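Review: Flendavia two-arm recording kit, gear fitting package

Posted by Imad Khoury, 11/10/2019

We bought the Flendavia kit in May to gather demonstrations for an assembly policy. It comes with two arms, a pair of hand controllers, a head camera, wrist cameras, recording software and a small set of tasks. This review covers the gear task only, in which small metal spur gears are placed on a round metal plate. I paid the list price through Mahasneh, and neither they nor the maker has read this.

One wrist view, two head views.

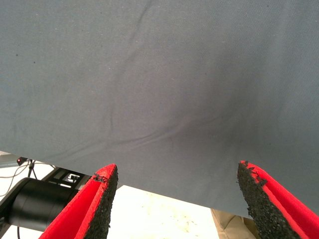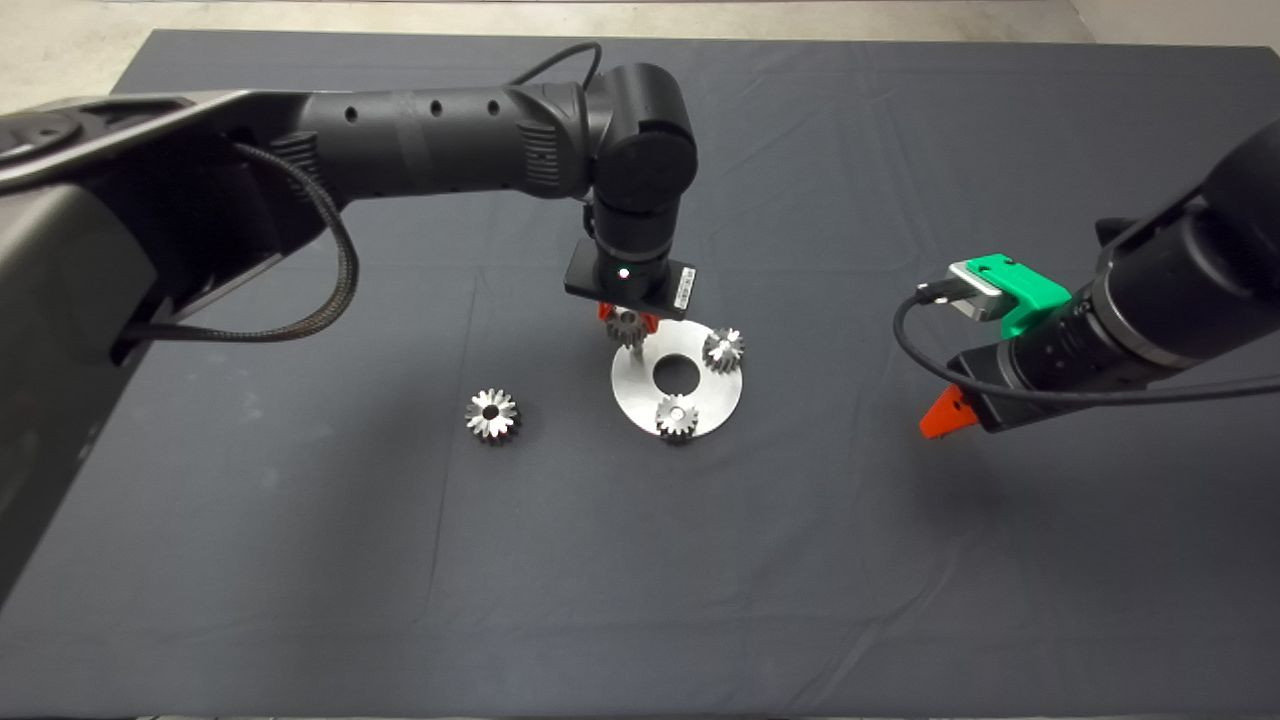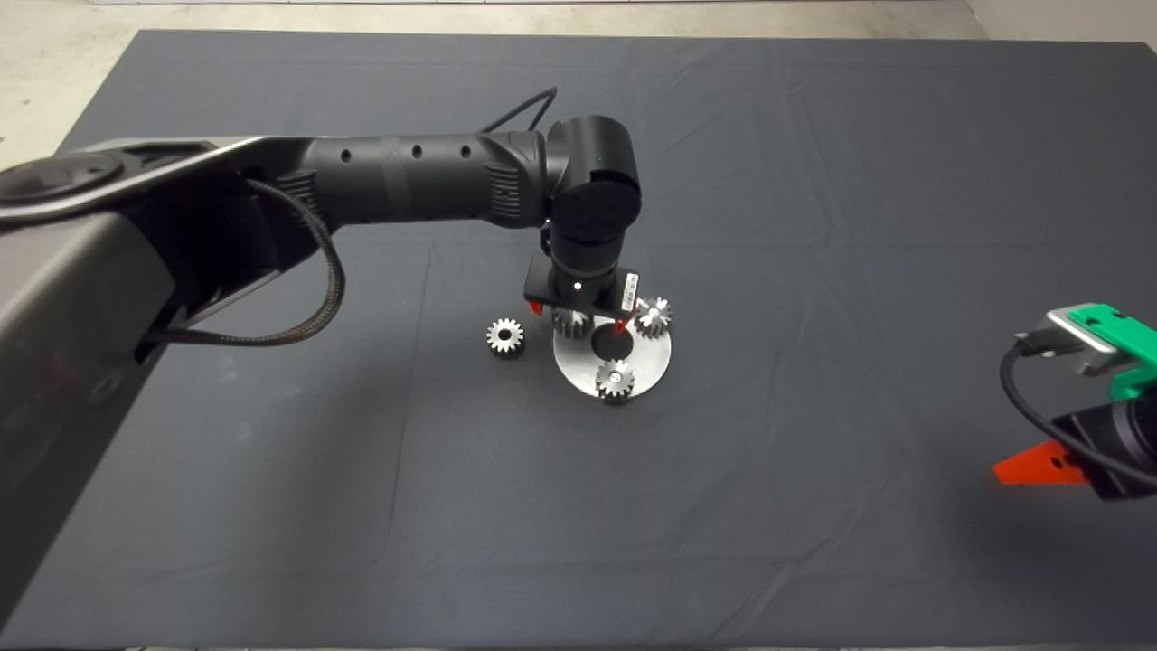
The kit was assembled by Obinna Olaniyan and me over two days. The printed guide is adequate up to the point where the controllers are paired, after which it refers to a menu that was renamed in a later release. The arms will not leave their parked position until both controllers report a charge above a set level. This is sensible but undocumented, and it cost us an afternoon.

What was recorded

Our target was 2000 complete episodes. We stopped for this review at 459 accepted ones, all of them made by two operators. An episode begins when the operator squeezes both triggers and ends on a foot pedal. Anything in which a gear was dropped and recovered was kept and tagged as a recovery. Anything in which the operator gave up was thrown away, apart from 14 that we set aside to test whether a simple success classifier could tell them from the rest. It could not, with so few of them.

Controllers

These are the best part of the kit. They are light, the dead zone is small and the mapping from hand to arm can be scaled. At full scale the approach to the plate is quick and the last stage is hopeless. At half scale the last stage is comfortable, and the operator has to re-clutch several times to cross the table. We settled on a scale between the two and left it alone, as changing it partway through a set gives the policy two styles of motion to average over.

There is no force feedback. The operator judges contact from the head view and from the sound of metal on metal. Both of us got better at this, and the improvement is visible in the data: the later episodes are shorter and have fewer pauses above the peg. If you train on everything, expect the hesitation to be learnt as well. We now mark the first 200 episodes by any new operator as practice and give them a lower weight.

Grippers

Closing force is set in software, in steps that are too coarse at the low end. At the lowest setting a gear can turn between the fingers when it meets the peg. One step up, it is held firmly but any error in angle goes straight into the plate. I would have liked a setting between the two.

The grip pads are a consumable. They wear first at the tips, which are the part that matters for small gears, and a worn pad changes how the gear sits in the grasp. The recording software has no field for pad condition. We added the date of the last pad change to our own notes and merged it afterwards, which is a poor way to do it. Spare pads are sold in packs at a price I consider high for what they are.

Cameras

The head camera gives a steady view of the table, and its colour is consistent from one session to the next provided that automatic exposure is switched off. Leave it on and the brightness shifts as a dark arm moves over the cloth. Reflections from the gear teeth remain a nuisance under direct light. Turning the lamp to face the ceiling removed most of them.

The view from above has an obvious limit in this task: the arm and gripper can hide the gear being placed. The wrist view is supposed to make up for that. Its mount is stiff and did not shift in our period of use. Its field of view is wide enough to keep the fingers in sight, and the policy trained with the wrist stream did better on the final placement than the one trained without it. I am not giving success rates here, because the evaluation was done on one table with one set of gears.

Wrist frames recorded away from the work, during parking and idling, should be trimmed. They take up storage and teach nothing about gears. The software will trim by joint speed, but the default threshold also removes the slow part of an insertion, so lower it before the first session.

Recording software

Streams are written to one file per episode with a common clock. We checked the timing with a flashing lamp and found the head and wrist streams within one frame of each other. Joint readings arrive faster than the images and are stored at their full rate, so any resampling is left to the user. I prefer it that way.

The review screen is slow. Scrubbing through a long episode stalls, and tags can only be attached to a whole episode and never to a span within it. Olaniyan wrote a script to split episodes at each gripper opening, and that gave us one segment per gear. This should be a feature. Export to the common training formats works, although the task description is cut short if it contains a comma.

Compared with the Arkance set

We used the Arkance single-arm set before this one. It is cheaper, its pads last longer and its software has proper span tags. Its controllers are noticeably worse, and we rejected far more episodes with it. For a task that one arm can do, the second arm of the Flendavia adds cost and takes up part of the table. We kept its streams in the files anyway, so that the same format will serve for handover tasks later.

Support

Two tickets, both answered within the week. The fix for the comma fault is promised for the next release. The question about finer force steps was passed on and has not been answered.

Verdict

Recommended for groups who need clean, well-timed demonstrations and can write their own scripts for segmenting them. Not recommended if you expect to label the data inside the supplied software. Budget for pads, fix the exposure, and choose the controller scale before you start counting episodes.

Tested with software release 2 at the Onadstead workshop.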